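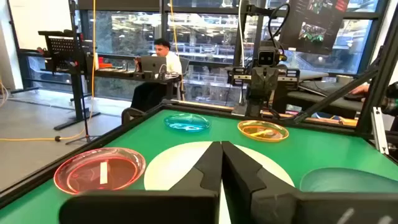 Colored plates on the green table, Thu 10 September

**1/** I am choosing plates for our small canteen in Urneck. I like very much the red-pink one with the clear rim.

**2/** Blue is also nice, but it shines a lot. Orange makes me hungry — maybe this is good for a canteen?

**3/** We need 40 plates and the budget is 300. The shop in Prallov wants 175 for the first 30, so it is possible.

**4/** I will order in October. Please tell me your favorite color.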